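Teaching a Simulated Arm by Remote Control: Student Project Report

Submitted May 28, 2024

Background

This report presents the work of the Fonmont student robotics team on the collection of demonstrations for a two-finger robot arm in simulation. The project was proposed in December and approved as a term project under the Unnithan program, which supports undergraduate work in automation. Its purpose was to determine whether students with little training could show a robot a simple tabletop task by steering it remotely, and whether the recordings would be consistent enough for later use in training.

All work was done in simulation. The team used Plurix, the in-house room simulator, together with Uro, a control program written by an earlier student group. Uro reads the position of a handheld controller and moves the simulated arm to match. A trigger on the controller opens and closes the fingers.

Task and Setup

The operator was asked to bring the gripper to a small object on a dining table, take hold of it, lift it, and set it down at another point on the tabletop. The room was furnished so that the recordings would include ordinary household surroundings and strong shadows. Two views were saved during each demonstration: one looking over the table and one from close to the fingers. Operators could switch between the views at any time.

A total of 128 demonstrations were recorded by two operators. Each operator completed a practice period before any recordings were kept. The starting position of the arm was changed between attempts, and operators were told to move at a steady pace and to avoid long pauses.

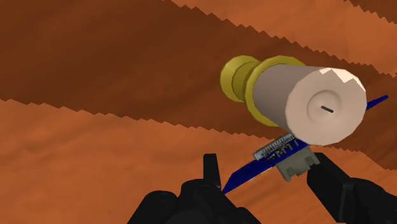
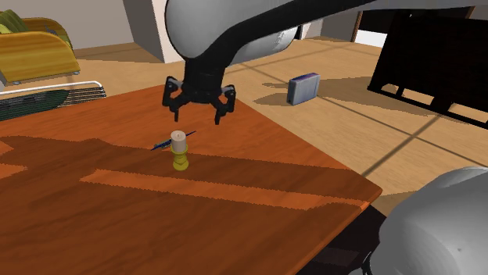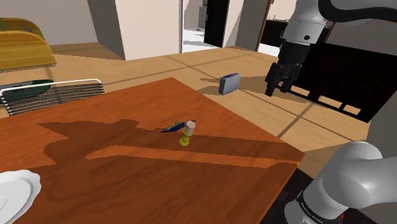
Figure 1. Views from the simulated room used in the remote control trials. The black two-finger gripper appears in each view.

Observations

Operators reported that moving the arm across the room was easy to learn. The final approach was more difficult. From the wide view, the distance between the fingers and the tabletop was hard to judge, and both operators came to depend on the close view for the last part of the motion. In the close view, however, small turns of the wrist looked much larger than they were, and early attempts often included corrections that were not needed.

Thirteen demonstrations were removed from the final set. Most of these contained a long pause near the table while the operator changed views. The remainder were removed when the object slipped during the lift. The team discussed keeping the slipped attempts as examples of recovery but decided to store them separately until a labeling method has been agreed upon.

Remaining Work

The recordings have been checked for missing data and placed in the shared project folder with the operator instructions. A first training run is planned for next term. The team recommends that Uro be changed to show both views side by side, and that the speed of the wrist be reduced when the fingers are close to the table. A written guide for new operators is in draft and will be added to the folder when it is complete.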